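Vesville Public Library Staff Forum
Interlibrary Loan and Circulation
Topic: Renewal limits on loaned materials

dwaaka
Members are asked to comment on the proposed change to renewals. Under the draft, items borrowed through Lockyer may be renewed once, for 27 days, provided that no hold has been placed. The present rule allows two renewals. Comments will be received through the end of December.
Delwyn Waaka, Circulation

giltard_branch
The Giltard branch does not support the draft. Our patrons borrow long works of local history, and one renewal is insufficient. We processed 431 loans last year and had few complaints from lending libraries.

vjurco
With respect, the complaints come to my office and not to the branches. Two lenders have suspended us over late returns. I support the draft as written.
Vojtěch Jurčo, Interlibrary Loan

giltard_branch
Were those items late because of renewals, or because the courier was late? The draft does not say.

vjurco
Both. I will post the breakdown when Stallico sends its delivery report.

reading_room_2
We take no position on renewals. Please clarify whether reading room items are covered.
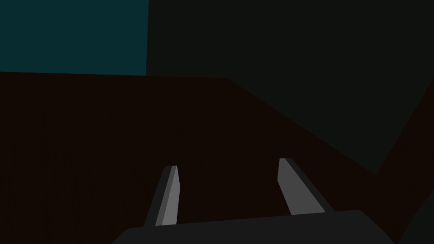
Re: Reading room items

dwaaka
Items marked for reading room use only are not covered and may not be renewed. Section 4 will be amended to state this.

giltard_branch
Noted. Our objection to the single renewal stands.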